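Courses > Service Robotics Lab > Handouts > Unit 2

Category: Maintenance and Setup

Dec 26, 2022 | by Jordan Fairclough

Looking after the hand on the Meno cell

These notes belong to the second part of the lab. Please read them before you come to the bench, not during. In the first part we spoke about the arm and its base frame. Now we go down to the hand, which gives us most of the small troubles in the cell.

The cell is called Meno. It has one arm, one black hand with jointed fingers, a small camera at the wrist and a white table. The control program is Cluvow, and the log files go to the folder Rakena. When you write your report, use these names, so that we all speak of the same things.

1. Before power

Check that the emergency stop is pressed in. Then look at the hand from the palm side and from the back. You search for three kinds of fault: a screw which has come up from its seat, a finger segment which stands crooked to its neighbor, and dirt in the gap of a joint.

Touch every screw head with the driver, but do not turn hard. The screws are small and go into soft material. If one turns freely without becoming tight, write its position in the cell book and stop there. A stripped thread is repaired by the staff.

Move each finger slowly by hand through its full path. It should feel the same all the way. A rough place in the middle of the path means that something has entered the joint, and a rough place at the end usually means that the cable is too short after the last repair.

2. Zero position of the fingers

Release the stop and start Cluvow. Choose the page "Hand" and press "Open." Wait until all the fingers rest. Now read the encoder value for the thumb. On our hand the correct value is 1736. A difference of a few units is not important. If the value is far away, make the zero again:

- Press "Free" so that the motors hold no force.
- Lay the thumb against the metal gauge from the drawer.
- Press "Set zero" one time only.
- Open and close the hand, then read the value again.

Students often press "Set zero" while the finger still moves. The program accepts this and gives no warning, so you have to watch the finger yourself.

3. Grip force

The force limit is a number from 0 to 1000, without unit. For hard parts such as the test blocks we work with 900. For food and other soft objects we begin at 159 and go up in small steps. Never begin from above and come down, also when you are in a hurry.

With a soft object the contact must be shared. One fingertip alone makes a hole. Set the thumb low, bring the other fingers from above, and let them close at the same slow speed. If the object turns during closing, the thumb is coming too late. Correct this in the timing table and leave the force as it is.

4. Wrist camera check

Open the live picture during a grasp. You should be able to see the fingers and the object together. When the thumb is hidden behind the object in every grasp, turn the wrist a little and try again. Clean the camera glass with a dry cloth only.

The orange is our usual object for this check. With most of the peel away it has an uneven form, and the fingers must find their places on the bulges.
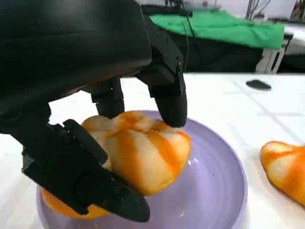 5. Cleaning after food work

Open the hand fully, press the stop, and wait for the lamp to become dark. Take away the object and the plate first. Pieces of peel go in the bin with the lid.

Wipe each segment from the palm toward the tip with a cloth which is damp, not wet. Fruit juice becomes sticky when it dries, and then the finger returns slowly and the zero value wanders. For the gaps use the soft brush. Do not use compressed air, it pushes the juice deeper into the joint.

6. What to write in the report

Give the thumb value before and after the work, the force limit at which the object was held, and any screw you have noted. Add the name of the log file from Rakena. One page is enough. Spare fingertips are ordered from Zisley by the staff, so please tell us if the surface of one is worn smooth.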